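The boundary review, and why I went to the meeting

I had not planned to write anything about the boundary review. It arrived as a leaflet in with the pizza menus, and I nearly put it in the recycling. Then I looked at the map on the back and saw that our end of Bresbridge had been moved out of the ward it has been in for as long as I have lived here, and put in with Gatti.

For anyone who doesn't live round here, Gatti is the other side of the railway. To get there from my front door you go down the hill, under the bridge and back up past the garage. Nothing wrong with it. But our bus goes the other way, our surgery is the other way, and so is the primary school most of the children on this road go to. On the proposed map we would share councillors with Gatti and have no say in who represents the street where the school is.

The argument for the change is numbers. The old Bresbridge ward has grown since the flats went up on Morkia Lane, and it now has some 4000 voters, well over the target for two councillors. Gatti is under. If you move our six streets across, both come out near the middle. I checked the sums in the consultation document and they work. I don't dispute them.

What I do dispute is where they drew the line. It runs along the middle of Ultirier Road, so the even side stays in Bresbridge and the odd side goes. The people on that road share a residents' parking scheme. If it ever needs changing again (and it will), they will have to write to two lots of councillors, who may well be from different parties and not on speaking terms. Last time it took three years with one lot.

So in January I went to the public meeting. It was in the library, upstairs, and started late while they found more chairs. The council officer had a slideshow and read most of it out. She was perfectly polite. She said several times that the review doesn't affect council tax bands, school catchments or postcodes, and I think that calmed down about half the room, who had come about house prices.

The questions were better than I expected. A man near the front wanted to know why the railway hadn't been used as the boundary, given that it is the one thing everybody agrees is there. The officer said the railway had been looked at, and that it left Gatti too small to keep two councillors. Somebody then asked whether Gatti could have one. Apparently it could. Single-member wards are allowed, but the council had asked for all the wards to be the same size, and so the draft had been drawn up on that footing. That was news to me. I have read the leaflet again since and it isn't mentioned anywhere.

I think that is the real question and it ought to have been on the front page. If you accept that every ward must have two councillors, you more or less end up with the map they have drawn. If you don't, there are other ways of doing it, and at least one of them leaves Ultirier Road in one piece.

I also asked about polling stations, as ours is a five-minute walk and the Gatti one is up a steep hill. The answer was that polling places are a separate review and would be looked at afterwards. I wrote that down, and I will be asking again.

My response went in on 2025-01-24. It is two pages long and says what I have said above, with the street names spelled out. You can do it online, although the form timed out on me twice, so write it somewhere else first and paste it in. You don't have to answer every section. You don't have to support or oppose the whole map either – there is a box for comments on a single boundary, and that is the one I used.

I'll put up the final recommendations when they are published.

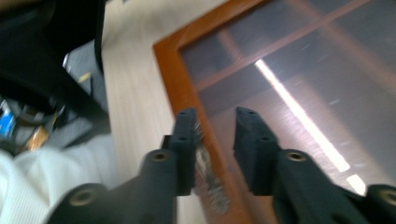
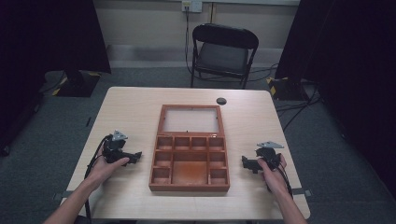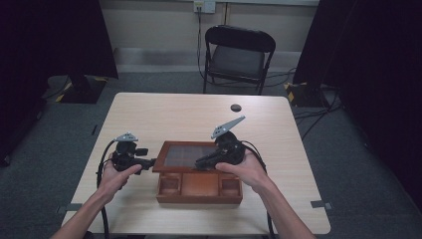 Rajeshwari Fernandes

I'm on the odd side of Ultirier Road and didn't get a leaflet at all, so thank you for this. One thing I'd add is that the single-member option was raised at the last review too and got the same answer. I've put in a comment asking for the council's reasons in writing. Do you know if they accept late responses by post? My mother wants to send one and she won't use the form.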